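Speaker notes: Shipping a mod update without breaking everyone's saves

Regional modding meetup, Wednesday, evening slot. 20 minutes plus questions.

Opening

Say the name of the mod early. Fevia is a total conversion with its own maps, its own quests and its own save format on top of the base game's. The save format is what this talk is about.

Ask who in the room has released a mod. Then ask who has released a second version of one. Expect fewer hands.

Last public build had 1266 downloads when we pulled the number for this talk. That is small, but it was enough people to send us a full inbox when the May update ate their inventories.

What went wrong in May

We renamed the Gavalas region. It used to be two maps joined by a loading door, and we merged them into one. The old map IDs went away.

Saves made inside either of the old maps loaded fine on our machines. They loaded fine because our test saves were all made in the starting town. Pause here.

Players who had saved in Gavalas got put at the world origin, which is under the sea floor. Some swam up. The ones who saved again while down there lost their quest flags too, as the flags were stored against the map and the map was gone.

Do not spend long on the forum thread. One line: people were fair about it, and the most useful reports came with the save file attached.

How saves worked before

Keep this short, the audience is mixed.

Each save was a list of things keyed by map name. Items in chests, doors opened, who you had talked to. Map names were typed by hand in the editor. If you fixed a typo in a map name, you broke every save that used it. We did this more than once in the early alphas and told people to start over.

Telling people to start over is fine in an early alpha. It stops being fine when somebody has put a month of evenings in.

What we changed

Every map now has a number that never changes, and the name is only for display. If a map is removed, its number is retired and goes in a text file called the graveyard. The graveyard says where a player standing in that map should be moved to.

Quest flags are no longer stored with the map. They have their own block at the front of the save. This was the biggest job and took longer than the map merge that caused the trouble.

Each save carries a version number. On load, the game steps it up one version at a time. We wrote 3 of these steps and have not needed to skip any of them. Mention that each step is a short script and that we never edit an old one once it has shipped.

The old save is copied before anything touches it. If you take one thing home tonight, take this one. It was an afternoon's work.

Jindness

Explain the name if asked, otherwise move on. Jindness is our save checker. It opens every save in a folder, steps it up to the current version, walks the player in each direction for a moment and writes a log line.

It does not know whether a quest still makes sense. It only knows whether the file loads and whether the player is standing on something. That alone would have caught the May bug.

The folder has saves sent in by players, with their permission. Ask before you keep one — people put real names in their character slots.

Show the log output on screen. Scroll slowly. Point at the line that says "no floor".

Working with other mods

Fastelau is the weather add-on a lot of our players run next to Fevia. It writes its own block into our saves. We used to throw away any block we did not recognize, so every update of ours reset their weather.

Now we keep unknown blocks and write them back untouched. Its author did not have to change anything.

If there is time, mention load order. If the clock says 2 minutes left, skip straight to the release checklist.

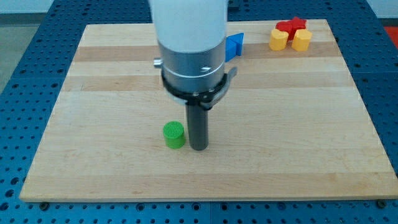
Release checklist

Read these out, they are not on the handout.

Run Jindness on the whole folder. Add at least one new save from the build that is public right now. Check the graveyard file for any map removed this cycle. Install over the top of the old version, on a machine that has been used to play it. Put the word "saves" in the release notes, even if the line only says that nothing changed.

Then wait a night before uploading.

Questions we usually get

Can I downgrade? No. Use the backup copy.

Does it slow down loading? A little, the first time you open an old save. After that, no.

Why not use the base game's own save versions? They belong to the base game, and it can change them whenever it patches.

Is the checker public? It is in the tools folder with the mod. The readme is thin — offer to help people set it up after the talk.

Leave the download page on screen while people pack up.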